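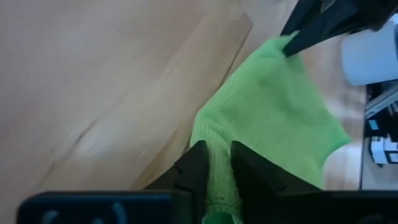 The Landeline coin counter has landed at our shop in Polville, and I've had it going all morning! It gets through 800 coins a minute, which beats me and a cup of tea by miles. Ostermann, who make it, say to put it on something soft so it doesn't rattle – a ribbed knit cloth like the lime-green one does nicely on a wooden table.

It sorts as it goes, and you can set it to stop at 50 for bagging up. Changing from one coin to another takes 2 dials and a bit of patience.

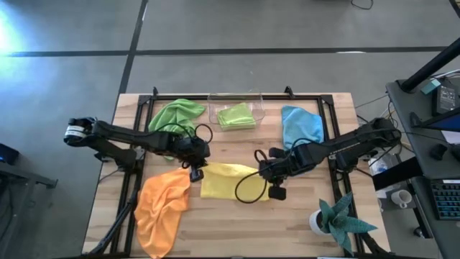
Where to try one

We've got one out on the counter until December, and the Siltness branch gets theirs next week. Bring your jar of coppers and have a go. Do pick out any buttons and bent coins first, as they jam the feed (I found out the hard way). A pale wooden top is handy for that, with dark bits showing up nicely against it.
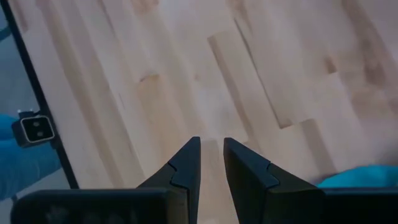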